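RAM insertion stalls partway, force limit or alignment?

Posted by Fletcher Katene in Arms and Grippers

I'm building a cell in a shared workshop to swap parts in old desktop computers. The current task is memory: pick a module from a 3D-printed fixture, carry it over the case, turn it upright, push it into the slot. Pick and carry are fine. The push stops partway down and the controller reports a force limit.

Setup: two-finger parallel gripper, wrist camera, tower lying on its side on slotted aluminum extrusion. Motion is scripted in Trultley. The slot position is taught by hand at the start of each session and stored as an offset from the case corner. The vertical force limit is 30 N. I raised it once and the whole case moved on the rails, so I put it back.

What I've ruled out: the latches are open, the module is the correct type, and the same module goes in by hand with no trouble. The log shows the force climbing smoothly to the limit with no spike at first contact. Is the limit too low, or is my alignment off?

Greer McIver

Probably both, but fix them in this order.

First, clamp the case. If it slid when you raised the limit, it is also moving a little below the limit, and your taught offset is wrong by the time the contacts meet. Two toe clamps into the extrusion slots, one on each long side, bearing on the folded steel edge and well away from the plastic front. Re-teach after clamping.

Second, stop pushing on both ends together. People seat a memory module one end at a time for a reason. Tilt the tool two degrees about the short axis of the module, drive the low end until the force rises, then rotate level while holding the downward force. Peak force drops a lot because the contacts engage in sequence.

Third, look at where you grip. With narrow fingers near the middle of the module, any resistance at one end turns it in the jaws, and a smooth climb with no spike is what I would expect from slow rotation in the grip. Wider finger pads help. So does a shoulder on the pad that bears on the top edge, so the push doesn't depend on friction.

Only then touch the limit. Raise it in small steps and watch the board. If it bows, there is no standoff under that corner and you should support it from behind before going further.

Rory Mackay

just use a bigger arm. mine is a Rennie and it goes straight in every time

Iona Lindsay

Agree with Greer on the clamping. I would add a search move. Come down to light contact, run a small spiral in the plane of the board, and trigger on the drop when the key notch finds its rib. In Trultley this is a contact move followed by a compliant path. Keep the spiral slow. I log force at 700 samples per second and the drop is still only a few samples wide at normal speed.

Check the tool offset as well. If the fingers have been off since you last calibrated, the error shows up as tilt and a memory slot tolerates very little of it.

Last point is clearance. Before you rotate anything, jog the gripper slowly through the whole approach and watch the linkage as well as the fingertips. The outer links sit wider than the tips, and a light touch on a drive bracket or the power supply reads as insertion force. Bench view of the module over the case, and the wrist camera with the finger by the power supply:

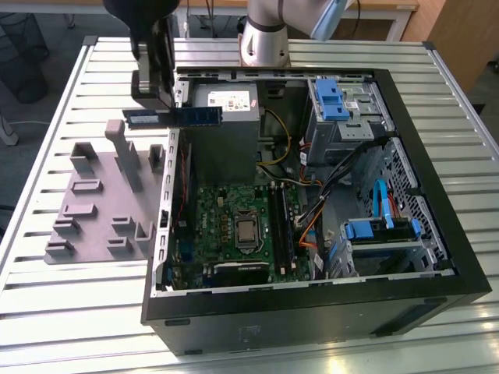
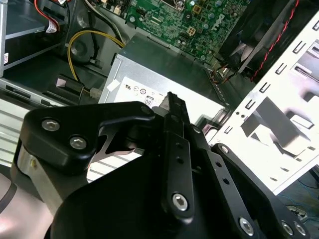 Marion Pollock asked whether the wrist camera could replace the taught offset altogether. Iona's reply was that it can get you close enough to begin the spiral, provided the slot is in view from the approach pose, but she would keep the taught point as a sanity check and abort if the two disagree by more than the width of the slot.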